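The Drasport Road

Comfort Amoah bought the house in Hustetcombe from the daughter of the man who had died in it. The daughter wanted it done by the end of April and did not want to talk about the roof. Comfort didn't ask. She had seen the roof.

The town had one street that mattered and it was called the Drasport Road, though it had stopped going to Drasport when the bridge washed out. You could drive eleven minutes along it and then you were looking at a river. People walked their dogs out there in the evening and stood for a while and came home.

She had taken a job at the water office. It was her job to read the meters, 302 of them, and to write the numbers in a book, and then to type the numbers from the book into a computer. Her boss was a man called Akpalu who had come out from the coast as she had, only earlier. He never asked why she had moved. He gave her the keys to the ute and a map with the bad dogs marked on it in red pen.

"The map's old," he said. "Some of those dogs are dead."

The first week she found the meter at Javel's. It was the last place before the river, a low house behind a row of pepper trees, and the meter sat in a box under a flat stone. The book showed the same reading back to the start of its pages: 1601. She cleaned the glass with her sleeve and looked again. 1601.

"Nobody lives there," she said to Akpalu when she got back.

"Mrs Javel lives there."

"Then the meter's stuck."

"It isn't stuck. I changed it myself. She doesn't use any."

Comfort typed it in. The computer asked her if she was sure, and she pressed the key that said she was.

She thought about it that night, lying in the front room, where the roof was better. It was possible to live on tank water. Plenty of people did it. But the charge for the connection was 200 dollars a year, and every year Mrs Javel paid it, in person, in cash, and had a receipt written out.

In June it rained and the kitchen ceiling came down. It fell in one piece, in the night, and broke over the bench and the stove. Comfort swept it up before work. The insurer sent a letter and then another letter. Akpalu's wife sent over a stack of home magazines and some printed pages she had saved from when they did their own place, with the corners folded down, and told her to pick something.

Comfort read them at the table with her coat on. She was not used to picking things. In the city the kitchens had come with the flats, and you put your plates where there was room.
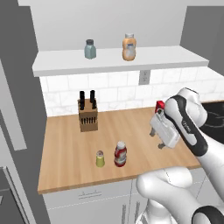
A knife block on a wood-grain benchtop.

She folded down a corner of her own, at a plain timber bench, and put the pages under the bread bin.

On 8 July 2021 she drove out to do the river end and Mrs Javel was waiting by the pepper trees in a man's raincoat. She was smaller than Comfort had expected. She held a bucket.

"You're the new one," she said. "I want you to watch this."

She walked around the side of the house to a garden tap and put the bucket under it. It took both her hands to turn it. The pipe knocked and spat out something brown, and after that it ran. She let the bucket fill, tipped it on the ground, and filled it again.

"My husband put that line in," she said. "He dug it by hand, 30 days, in summer. Then he got sick before they switched it on, and I didn't care to use it without him."

"But you paid for it."

"Well, he'd dug it."

She turned the tap off. Comfort asked why today, and Mrs Javel said the tank had rusted through at the bottom and she was too old to be stubborn about a wash.

They went round to the meter together. Comfort lifted the stone. The last wheel had moved on a little, and sat halfway between one number and the next.

"What do you put for that?" Mrs Javel asked.

"We round down."

"So it's the same."

"Until next time," Comfort said. She wrote it in the book – 1601, in pencil – and put the stone back.

Mrs Javel asked if she wanted tea. Comfort still had six houses to do and a man coming to see her ceiling at four. She looked along the road to where it stopped, and the water going past the end of it, quite high.

"Is it tank water?" she said.

"It's from the tap," said Mrs Javel. "You'll have to let it run a bit."

Comfort took off her boots at the door and went in.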